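Zinhle Naidoo has refinished furniture in Bristivik for 20 years, and most of her paid work is on tabletops. She trained under Pantelis Tzavaras, who ran a two-bench shop behind the ferry office, and took over his lease when he retired. We spoke at the shop on 31 Jul 2024, between deliveries.

The subject was gloss. Naidoo regards it as a technical term that customers use loosely.

"People say gloss when they mean clean," she said. "Gloss is a surface flat enough to return light in one direction. You can have a filthy table with very high gloss."

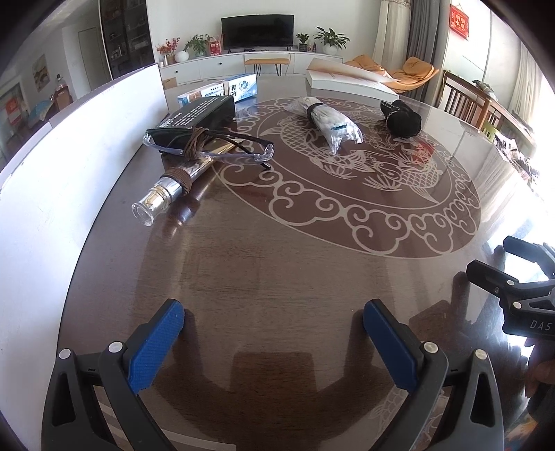 *A dark brown tabletop with a glossy surface.*

Her process for a full-gloss top begins with the grain. Open-pored wood is filled, left for 2 days and sanded level before any finish goes on. Filler shrinks as it cures, and a top coated too early will show every pore within a season. She then applies 9 thin coats of varnish, sanding lightly after each one except the last.

"Tzavaras used fewer and put them on heavier," she said. "His dried fine in August. In winter they wrinkled, and he would blame the can."

Dark finishes take longer to get right. A pale top hides fine scratches and dust, while a dark one shows both as light marks. Naidoo does her final rubbing by hand, in straight strokes along the grain, under a single lamp set low at the end of the bench. Overhead light, in her view, is useless for inspection.

I asked about decorated tops, which she sees less often. The first question is where the decoration sits. If it lies under the finish, the clear coats can be cut back with care. If it lies on top, she will clean it and wax it, and she declines to sand.

"I test under the rim, or wherever a lamp base normally stands," she said. "If any color comes up on the swab, I stop and phone the owner."
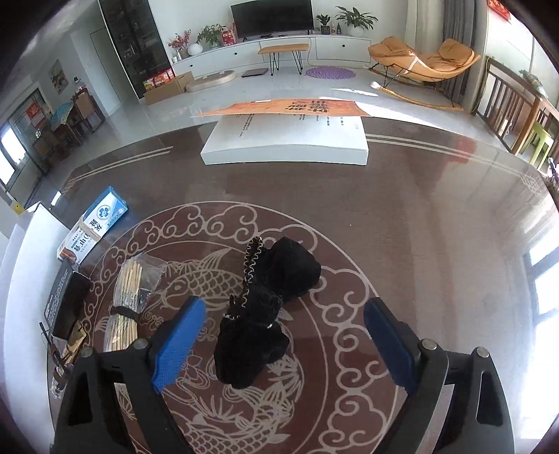

*Carp medallion with a border of cloud scrolls, drawn in pale line on a dark brown table.*

Her advice on daily care is short. She recommends a soft cotton cloth, slightly damp, followed by a dry one. She is against silicone sprays, which leave a residue that makes later coats pull apart into small craters. Metal objects should be lifted and set down — chains, buckles and keys do more damage than cups.

On heat, she disagrees with her former apprentice Teodor Berge, now at a workshop in the next valley. Berge treats white rings with a warm iron over a cloth. Naidoo prefers to wait a week, then try a little oil and very fine abrasive.

"His way is faster," she said. "I have also repaired three tables after it."

She is booked through the autumn and is not taking chairs.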